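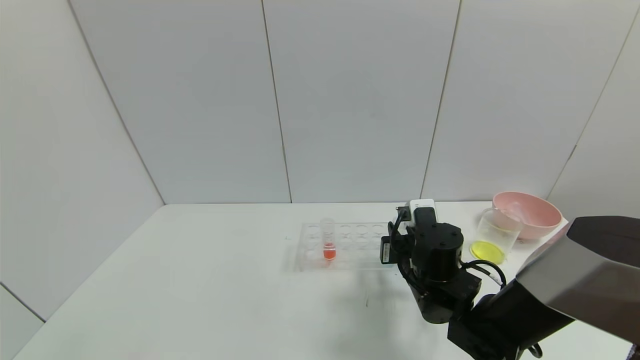 Farben mischen ist für mich der schönste Einstieg ins Experimentieren, und man braucht dafür wirklich wenig: Wasser, Lebensmittelfarbe, ein paar Bechergläser und Röhrchen. Fangt mit zwei kräftigen Tönen an! Ein leuchtendes Gelb im Becherglas und ein Orangerot im Reagenzglas sehen auf einer weißen Tischplatte einfach großartig aus, und man erkennt jede kleine Abweichung sofort. Ein durchsichtiger Ständer hilft dabei sehr, er schluckt kein Licht.

Schritt 1: Ansetzen
Wasser ins Becherglas, Farbe tropfenweise dazu, umrühren, kurz warten. Lieber blass beginnen und nachdosieren. Für das Orangerot nehme ich erst Gelb und gebe dann Rot dazu, nie umgekehrt.
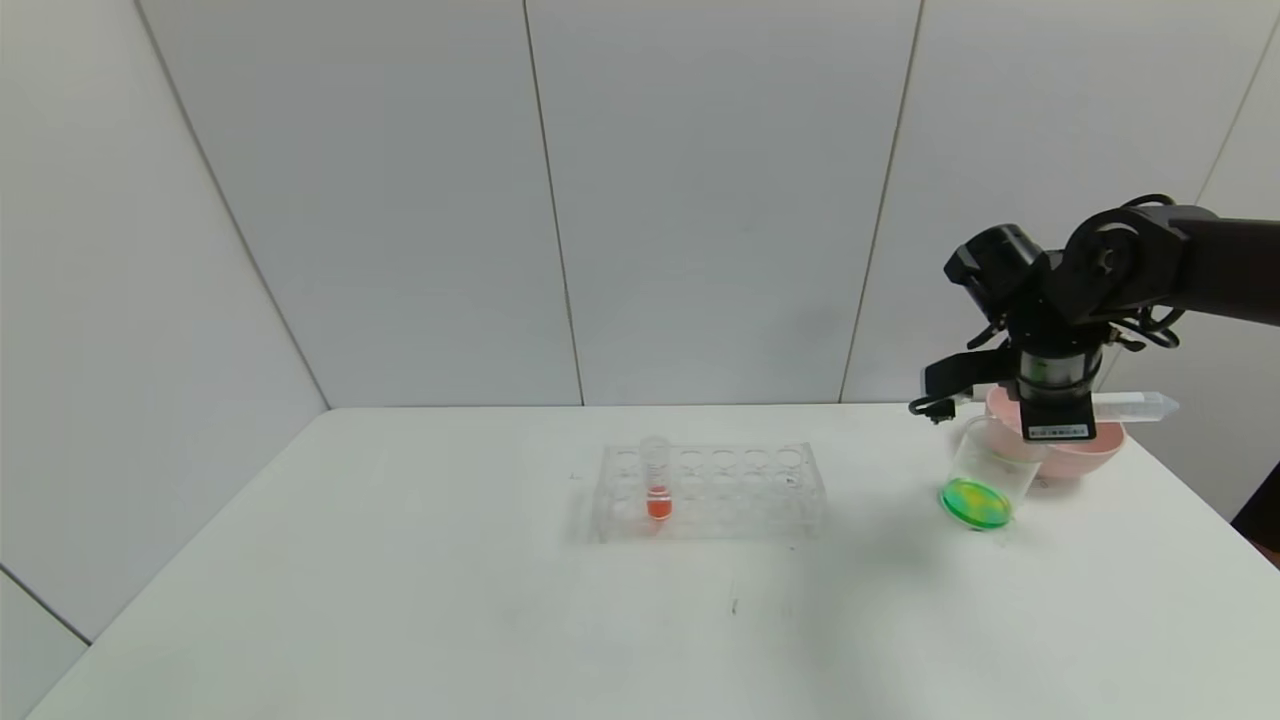
Orangerot im Ständer, rechts daneben das Becherglas und die rosa Schale.

Schritt 2: Umfüllen
Jetzt kommt mein Lieblingsteil! Das Röhrchen senkrecht halten, das Becherglas langsam kippen und den Strahl so dünn wie möglich laufen lassen. Wer zu zaghaft kippt, dem läuft die Farbe außen am Glas herunter, also ruhig ein bisschen Mut. 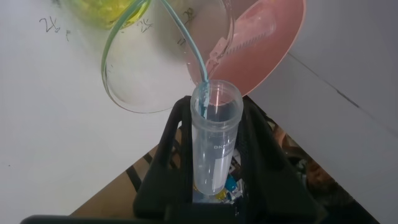
Am besten trifft man die Innenwand, dann spritzt nichts und es gibt kaum Blasen. Bei Blau übe ich immer zuerst mit klarem Wasser (Blau auf hellen Tischen ist hartnäckig, ich spreche aus Erfahrung).

Schritt 3: Platz schaffen
Fertige Röhrchen zurück in den Ständer, Schale ausleeren, alles mit einem feuchten Tuch abwischen und dann mit einem trockenen nachgehen. Vor allem die Ecken zur Wand hin nicht vergessen.
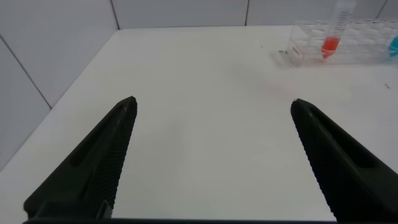 Freie weiße Fläche bis zur Wand.

Im Oktober folgt der nächste Teil mit Grün und Violett, dann auch mit Pipetten. Schreibt mir gern, welche Mischungen euch gelungen sind!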